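Arm work at the sink: questions about the house rules
Skeltulton simulated kitchen, rule sheet 12

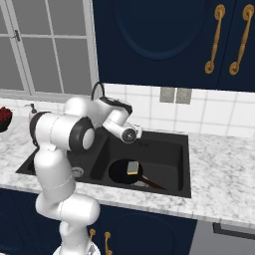

Sink task in the simulated kitchen: frying pan and sponge in the right basin.

Who do these rules apply to?
Anyone who sets up, runs or scores a sink task in the Skeltulton kitchen. Teams at Nundemeo and Dadoler use the same sheet.

Does a simulated run need safety limits?
Yes. Use the speed and force limits you would use on a real arm. A run that goes over them is scored as a fail, even if the sponge ends up in the right place.

Can the arm touch the sink?
Light contact between the fingers and the basin floor is allowed. Contact between any other part of the arm and the sink, tap or worktop ends the run.

What if the sponge slips out of the grip?
The arm may try again 2 times without a reset. After that, stop and log the run as a drop.

May I move the pan before starting?
Only through the scene file. Do not nudge it by hand in the viewer – the change is not saved and the run can't be repeated.

Do I have to keep failed runs?
Yes, all of them. A results table that leaves out failures will be sent back. Give the number of runs started as well as the number passed.

Can I say my method is safe for a real kitchen if it passes?
No. You can say it passed in simulation under sheet 12. Work on a real arm needs its own risk assessment and a person at the stop button.

Why was my run 1943 rejected?
It was logged without a seed number. Runs from 1180 onwards must have one.

Who can approve an exception?
Nelly Llanos, in writing, before the run. Requests sent through the Işık form are usually answered by the next morning.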